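# Five mornings with a robot in the kitchen

I should say at the start that I'm not a gadget person. My toaster is older than my marriage. So when Revach asked if I'd like to try its kitchen service for a working week, I said yes mostly out of nosiness (and a bit because I hate mornings).

The service is called Jukero, and what you're renting is part arm, part people. The arm is a Franka Emika, the same make you'll find in plenty of university labs. The people are Houda Belhaj, who came to fit it, and a support line that picked up within five rings each time I called. You pay by the month, you choose a handful of jobs from a list, and Houda spends a day showing the arm where your things live.

That day is hard work! I'd pictured a plug and a button. Instead we shifted jars, argued about the kettle and measured the worktop twice. There are 36 jobs on the list at the moment, and I picked five, all to do with breakfast and drinks. Fisow, the app you run it from, is plain and quick, though the text is tiny and I kept starting the wrong job with my thumb.

So, is it any good? On the second morning I stood there in my dressing gown and asked it to see to the pitcher. It's slow. I'd have done it in the time it took the arm to swing round. But it's a careful sort of slow, and I found myself drinking my tea and watching it the way you'd watch somebody park a lorry. 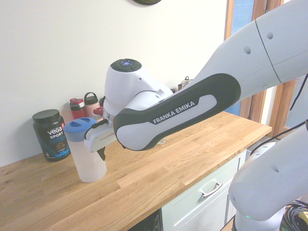

*The arm takes hold of the pitcher by its blue lid, with the protein powder and water bottles close by.*

Lids were my big worry, and over the week it managed most of them. Bottles standing close together gave it more trouble, and twice it stopped and sent me a message asking for help – polite, but not what you want at ten to seven.

My neighbour Sena Abubakari had the rival service, Bako, for a month last October. She reckons it was faster and far louder, and she sent it back after it woke the baby. Jukero hums a bit. I could hear the radio over it.

The thing takes up a lot of room, mind. You lose a good stretch of floor to the base and its cables, and anyone with a galley kitchen can forget it. Revach says a slimmer stand is on the way but wouldn't give me a date.

It costs £68 a week, with 10 per cent off if you sign up for a year. For me that's too much for breakfast. For my dad, whose hands aren't what they were, I'd think about it properly, and I've asked Houda to go and have a look at his kitchen next.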